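Showroom and Stockroom Safety Checklist, with Comments
Narkville Home Store
Completed 06/01/2020 by Chibuzor Edet, checked with Lawal Balogun

Thank you all for being so patient while I wandered through your departments with my clipboard! I have written more than the boxes allow, as usual, so please read the comments as well as the marks.

1. Floor seating displays - PASS
The Cladeck loungers are stacked 2 high, as they should be, and every one still has its fire label sewn in. Please keep it that way when customers ask to try the bottom one (they always do).

2. Beanbag zippers and inner liners - ACTION NEEDED
The zipper pull should be off or locked on every display bag, so that little fingers can't get at the filling. The Gunard in the children's corner still had its pull on. Lawal took it off while I stood there, but I would like the rest of that delivery looked over before any more go out on the floor.

3. Stockroom racking - PASS WITH COMMENT
Bay 14 is signed for 3,000 pounds and the sign is easy to read, which was not the case last October. The heavier Okonkwo sofa frames have crept up to the top shelf again. Could they come back down to the bottom, please?

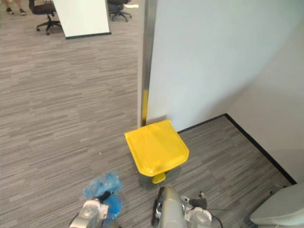

4. Loose filling and spills - PASS WITH COMMENT
Beanbag filling is lovely stuff until it gets underfoot, and then it rolls like marbles. Sweep it up as soon as you see it and tie it in a bag before it goes in the trash, or it will float right back out at you. A step bin like the yellow one against the white wall is just right for this, with a foot pedal to work the lid while you have both hands around the bag. Do press the lid down afterward, and never stand on it to reach a shelf.

5. Aisles and exits - PASS
The main aisle measured 82 inches at its narrowest point, between the recliners and the rug stand. Both exit doors opened freely. I did move one footstool out of the way by the side door, and I'd ask the closing crew to have a look there every evening.

6. Cords on display lamps - ACTION NEEDED
The reading lamp beside the corner sofa has a cord running under the rug. Either move the lamp closer to the outlet or leave it unplugged for now - I know it makes the sofa look cozy, but a cord under a rug can wear through without anyone seeing it.

Open items: 2 and 6. Lawal has both, and the sofa frames from item 3 will be moved at the same time.

Signed: C. Edet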